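# Chapter 4: Setting Up the Bench

By the end of Chapter 3 you had a printed arm that held together, a set of servos that answered to their own numbers, and a power supply that did not reset when two joints moved at once. In this chapter the arm goes onto a bench and stays there. You will fix it down, route its wiring, mark out the area it can reach, and choose the first things it will pick up.

It is tempting to skip this part. The arm already moves, and an evening spent on clamps and cable ties does not feel like progress. But most of the faults readers report in the later chapters come from the bench. An arm that has shifted by the width of a pencil since yesterday will miss in exactly the way a badly calibrated arm misses, and you can lose a weekend looking for the fault in the wrong place.

## What you will need

- the assembled arm from Chapter 3
- a flat table or bench that does not rock
- a length of planed board, at least 334 mm long, to go across the front of the work area
- 2 G-clamps, or screws if you are allowed to put holes in the bench
- cable ties and a roll of masking tape
- a soft pencil and a steel rule
- a handful of small objects to pick up (see section 4.4)

## 4.1 Choosing a place

A shared workshop and a spare room each have their problems. In a workshop you will have solid benches and good light, and other people who need them. At home you can leave things set up for a month, but the table may well be the one you eat at.

Adesuwa Danladi, whose build we follow through this part of the book, began hers on a kitchen table and moved it to a shared workshop in July. Her notes from the first week there are mostly about the bench:

> Bench by the window is no good after 4, sun comes straight across it. Moved to the back wall. Top is level but the planks have seams between them and a fingertip can catch in one. Laid a board over the front part and worked on that.

We recommend the board whatever your bench is like. It gives you a surface that you can mark, sand or replace without touching the table itself. Bare wood is better than varnished, as a shiny surface throws reflections that will be a nuisance once you add a camera in Chapter 7.

## 4.2 Fixing the arm down

The base must not move. Clamp it first, then run the arm through its full sweep at low speed with your hand resting on the bench. If you feel the base knock, tighten the clamps and run it again. When it is quiet, draw round the base with a pencil. If the arm is ever taken off, it can go back inside the line.

Screws hold better than clamps. If you use them, drill pilot holes, and do not overtighten against printed plastic. A printed foot will usually take the strain for a few days and then split along a layer.

Danladi bought a second-hand base plate sold under the name Brekance and found that its holes did not line up with her own. She cut an adaptor from scrap wood. You may have to do the same, and there is nothing wrong with it as long as the adaptor sits flat on both sides.

## 4.3 Wiring

Servo leads are thin and the connectors are easily pulled half out. A connector in that state is worse than one that has come off altogether, because the joint will work until it reaches a certain angle and then drop out.

Leave a small loop of slack at each joint. To find the right amount, bend the joint as far as it goes in both directions by hand, with the power off, and watch the lead. It should never go tight, and it should never be long enough to catch on the next joint. Tie the lead to the segment on either side, leaving the loop itself free.

Once the wires leave the arm, take them away along the edge of the bench and tape them down outside the reach of the gripper. Label both ends. Masking tape and a pencil are enough.

## 4.4 Choosing objects

Your first objects should be cheap, light and hard to damage. They should also differ from each other in ways that matter to a gripper. A foam tube can be squeezed badly and still be lifted. A mug is rigid, smooth and much heavier, and at this stage it is better used as something to drop things into. Small printed parts are useful, as you can make another in the same shape whenever one is lost.

Sweets are good practice once the foam has become easy. A wrapped sweet has twisted ends that stick out at odd angles, so the same sweet is a different width each time it lands. An unwrapped gummy is soft and tends to cling to the fingers of the gripper after they open. Put some of each in a bowl and the arm has to deal with a pile, where moving one piece moves those around it.

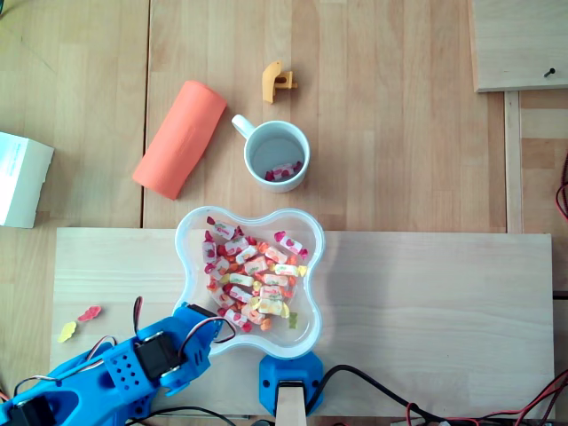
Start with single pieces on the board, well apart, before you ask the arm to reach into anything. The side of a bowl limits the angles at which the gripper can come in, and a finger that catches the rim will push the bowl along. A pad of non-slip matting underneath helps. So does a heavier bowl, if you have one.

Weigh your objects on a kitchen scale and write the figures down. For the arm in this book, keep to 80 g or less until you have worked through the section on torque in Chapter 6.

Danladi tried a set of practice blocks from a shop called Naltell and gave them up after a morning. They were well made but all the same size, and the arm learned nothing about width from them. Her notes for that day end with a list of things to bring from home.

## 4.5 Marking the reach

With the arm fixed and the wiring tied back, move the gripper by hand to the furthest point it can touch on the left, then the middle, then the right. Make a pencil mark at each. Join the marks with a curve. Do the same for the nearest points. The space between the two curves is your work area - anything outside it should be treated as storage.

Keep tools, drinks and your own hands out of the work area whenever the power is on.

### Exercise 4.1

Place one foam object at the centre of your work area and draw round it. Using the hand-control program from Chapter 3, pick it up and set it down inside its outline. Repeat until you can do it without looking at the keys, then move the outline towards the far curve and try again. Note where the arm begins to sag.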